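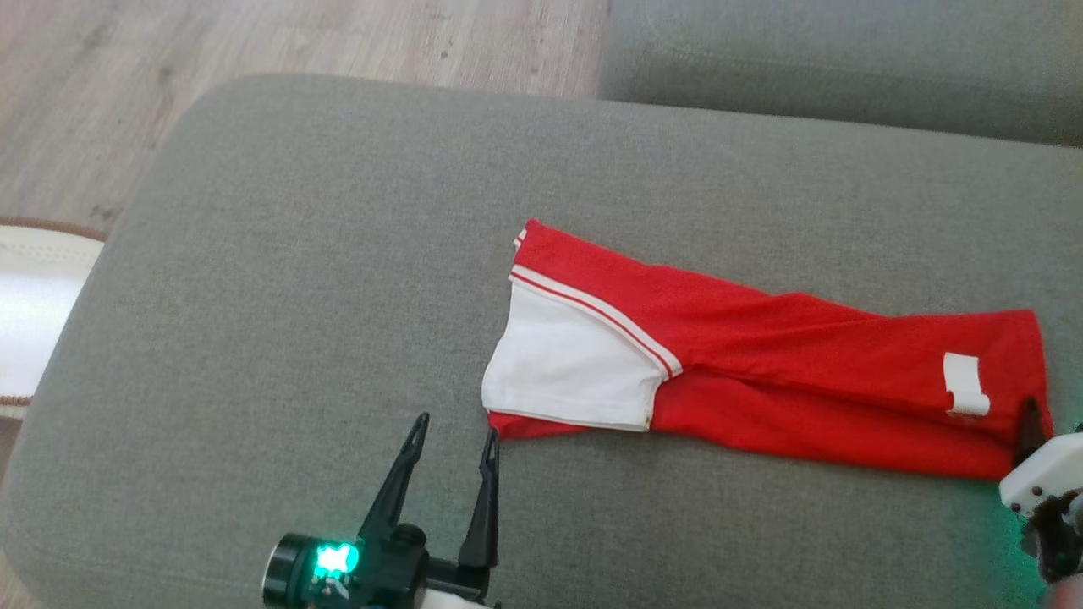 Brikitov, May 2018

The referee makes tea in a pot that is too big for two persons, and he puts it on the table with the handle turned to me. He asked me on the telephone not to write his name. "In this town everybody will know it anyway," he said, "and outside this town it has no use." So in this text he is only the referee, as he was for 26 seasons in the district football league, until he stopped last July.

He lives on the second floor, on the street that goes down to the river. From the kitchen window one can see the floodlights of the Brikitov ground, but the grass itself is hidden behind the bakery. He says he can tell from the noise if it was a goal or only a corner.

I wanted to begin with the first match, as one does. He preferred to begin with shoes.

"When I started, I bought shoes one size too large," he said. "An older colleague told me that the feet become bigger in the second half. It was true for him. For me it was not true, and I ran a whole autumn like a duck. I did not have money for another pair, so I put newspaper in the front. Then it rained, and the newspaper became soup."

He came to refereeing through his work. He was a fitter at the water company, and the man who made the plan for the weekend shifts was also the man who sent referees to the villages. One time somebody was sick, and the fitter was free. He had played as a left back, by his own words without success, and he knew the rules better than he could follow them.

"My first match was in Sivden. You know Sivden, the field is on a slope. The captain who wins the coin always wants to play down the hill in the second half. I didn't know it and I asked him two times if he was sure. He looked at me as you look at a child. After ten minutes a dog came, a brown one, and it lay down in the center circle. I stopped the match and waited. A woman came from the side, she was very calm, she said that he always lies there and we can play around him. So I gave the ball back and we played around him."

Did he write that in his report?

"No. In the report there was no line for a dog."

The reports are still with him, or at least his own copies. He wrote every match in school notebooks with a blue cover: the place, the weather, the result, the cards, and one sentence for himself. The last entry has the number 407. He let me read in them while he looked for sugar. The sentences are short. "Good goalkeeper, bad temper." "Fog. I believed the linesman." "I was wrong with the penalty, they were polite." One page has only the words "Never again without gloves."

I asked what sort of man wants to do this work, when half of the people are angry with him in every match. He thought about it for a long time, and he poured the tea in between.

"People think you must like power. I had colleagues who liked it and they stopped early, they were always tired. I liked to be in the middle of something. When you play left back, you see the match from the edge. When you stand with the whistle, you see how a pass is born. You see that a boy is going to do something clever before he does it, you see it in the shoulders. And you have the best place, and it costs nothing. They even pay you the bus."

The bus is a big subject with him. For most of those years he had no car, and the matches in the valley were reached with the Trasora line, which ran four times a day and on holidays two times. If a match had extra time, he missed the bus. Then he had to ask one of the teams for a ride home, and this is a delicate question for a referee.

"You cannot go with the winners, the losers will see it. You cannot go with the losers, in that car it is not pleasant. I went often with the man who sold the sausages. He drove slowly and he never spoke about football. He was interested in bees."

In winter he waited in the Ofori café, next to the bus stop in the upper part of the valley, and it seems that half of the league was decided there, at least in talk. The café has changed hands since then, and the new people have kept the name and the long bench by the stove. The rule of the old owner was that nobody may speak to the referee until he has finished his soup. He says he learned in that place to eat soup very slowly.

We came to the year 2000, since every person in Brikitov over the age of thirty wants to speak of it. The town team played the cup final at home against the team from the cement works, and there were 2000 people at a ground that was built for far fewer. They stood on the roof of the changing rooms. They stood on the trailer of a tractor. The referee was chosen by lot and the lot gave his name, although he lived in the town, and the other side agreed to it in writing.

"I didn't sleep. My wife said, take a walk, and I walked to the ground at five in the morning, and the groundsman was already there painting the lines. He had also not slept. We didn't speak. He gave me the second brush and I painted one penalty area. Maybe a referee should not do it. I still think that my penalty area was straighter than his."

The match ended without a goal and was decided by penalty kicks, at the end that he had painted. The town lost. One kick hit the post and rolled along the line, and people in Brikitov will tell you today that it was in. I asked him, because I had promised my brother-in-law to ask.

"It was not in," he said. "I stood four steps away. Tell him that."

For some weeks after the final it was quiet in the shop when he came in. The butcher served him and said the price and nothing more. Nobody broke a window or wrote something on the door, as happened to a colleague in another district, and he does not want to make it more dramatic than it was. But his daughter came home from school one day and asked if he could please say that it was in. She was eight years old. He told her no, and he says that she was angry until the summer holidays, and that she is now a teacher and very strict with marks.

What is different in football today, in the small leagues, I wanted to know. He does not like this question, since old men always answer it in the same way. He answered it a little.

"The players are better. I mean it. They run more, they eat better, they stretch. When I began, the goalkeeper of one team smoked behind the goal when the ball was on the other side. What I find sad is that they go home so quickly. After the match we all sat, also with the players I had sent off. Especially with them. A man gets a red card, he has a shower, he comes out, you give him a beer and you explain it to him. Or he explains it to you. Now they look in the telephone and go."

And the parents?

"I will say nothing about parents. I was one."

There are not enough referees now in the district, and some youth matches are led by a father from one of the two teams. The referee gave an evening course in the winter, in a classroom of the vocational school. He taught them the offside rule with salt shakers and he taught them to whistle. The second part took more time, he says. Most beginners whistle as if they ask for permission.

"You must whistle from here," and he put the hand flat on his stomach. "A short one for a small foul, and a long one if you want that they look at you. I made them go out to the parking lot. It was dark, it was cold, they stood in a row and whistled. A lady opened a window and asked if there was a fire."

He stopped because of the knee. The doctor had said it for years, and then one afternoon in Sivden, on the slope, he was too far from the ball and he knew it. A defender asked him what he had seen, in a friendly voice, and he had seen nothing. He gave a drop ball. In the notebook there is a sentence for this match too, but he put his hand on the page and I didn't ask.

He now goes to the home matches as a normal visitor and pays for the ticket. He stands behind the corner flag, on the bakery side, where it smells good in the second half. It is difficult for him to keep his mouth closed when others shout at the referee, and it is also difficult when he agrees with them. With the young ones from his course he speaks after the match, if they want it, and only one thing each time.

"More than one thing they don't hear," he said. "I also didn't hear it."

It was getting late and the floodlights went on behind the bakery for the evening training. He stood up to close the window, then left it open. We heard the ball for some time, and somebody with a whistle. He listened with his head a little on the side.

"Too high," he said. "From the neck. I will tell her tomorrow."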